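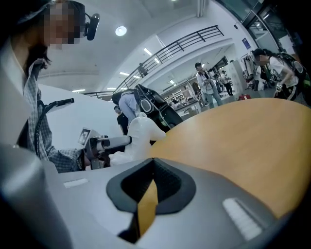 Figure 1. The round table.

Who Gets the Grant? Pledges and Promises in the Hordiienko Ward Race
Civics project report, Lukian Nechyporuk and Solomiia Skoryk

Our question was a small one. Do candidates for council say the same thing about tenants' rights to every group that asks? There were two candidates in Hordiienko Ward, which kept the workload down.

We read both campaign websites, both flyers and the answers each candidate gave to the Dradik Tenants' League and the Cistero Landlords' Association. The League's questionnaire allows 300 words per answer. The Landlords allow 200, and their candidates seem happier for it.

Khrystyna-Mariia Semeniuk told the League she favoured a licensing bylaw for rental suites. She told the Landlords she favoured "a conversation" about one. Her flyer favours neighbours. Fedir Symonenko opposed the bylaw in both questionnaires, then praised its spirit at the Sunday debate, where the spirit got a fair bit of applause.

We coded each statement as support, oppose or unclear. The unclear column had to be widened twice to fit on the page. Solomiia wanted a fourth category called "weather," for remarks made at the door, but our supervisor felt the rubric was full.

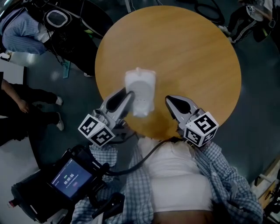 Vsevolod Zhuravel, reading our draft, objected that a candidate who gives two groups different answers may simply have been asked different questions. He had a point. The League asked about "protecting renters" and the Landlords about "new costs," so we recoded the Semeniuk answers and moved one from oppose to unclear, where it had plenty of company.

Limitations: we did not attend the Rilelier Seniors' breakfast, where both candidates spoke and, by local report, both agreed with the seniors. Recordings were requested in October. We're still waiting on those.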